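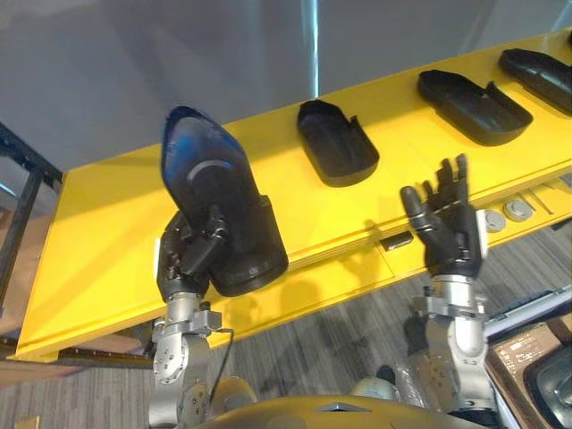

Gelell Pets
March

1/ Okay, a few of you asked how I'm going with the old girl's worming, so here's a thread. She's a ten-year-old kelpie cross who can find a tablet inside anything. Cheese, mince, a whole sausage — she eats the lot and leaves the pill on the lino.
14 replies · 131 likes

2/ We were on the big chewable from the produce store in Arboleda and she loved it for two years, then one morning she sniffed it and walked off. Same box, same flavour! I tried warming it in my hands. I tried pretending to eat it myself (don't).
6 replies · 58 likes
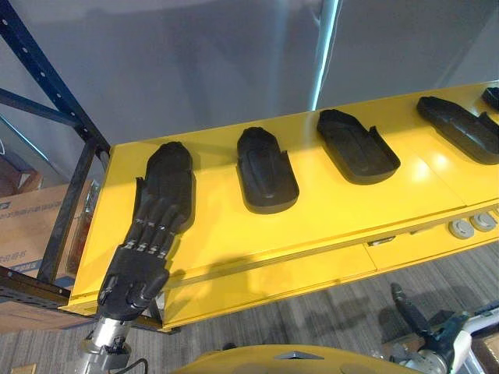 3/ So I rang the vet clinic at Jaltside and they said to weigh her again before buying anything, which I hadn't done since winter. She'd dropped into the next bracket down. I'd have been buying the wrong pack, and those big packs are not cheap.
9 replies · 77 likes

4/ They put her on a paste instead. You dial up the dose on the plunger and pop it in the side of the cheek, behind the big tooth. First go, most of it ended up on my sleeve. Second go I backed her into the laundry corner and it was over before she'd worked out what I was up to.
11 replies · 92 likes
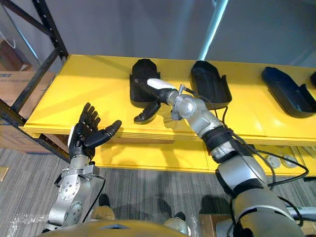 5/ THINGS I'D TELL MYSELF
Read the label for what it covers. Our old chew did roundworm, hookworm and whipworm but no heartworm, and I'd been happily assuming it did everything. Ask your vet if you're not sure, they really don't mind.
22 replies · 726 likes

6/ Next one's due in three months so I've written it on the calendar in the biggest texta I own. The cat at Grilley Street (Mum's place) is getting hers as a spot-on. Wish me luck, I'll be wearing the gardening gloves.
17 replies · 64 likes

Recent from Gelell Pets
Which flea comb for a double coat?
Snail bait and dogs, please read
We hit 1,000 followers!
Cheap raised feeders, are they any good?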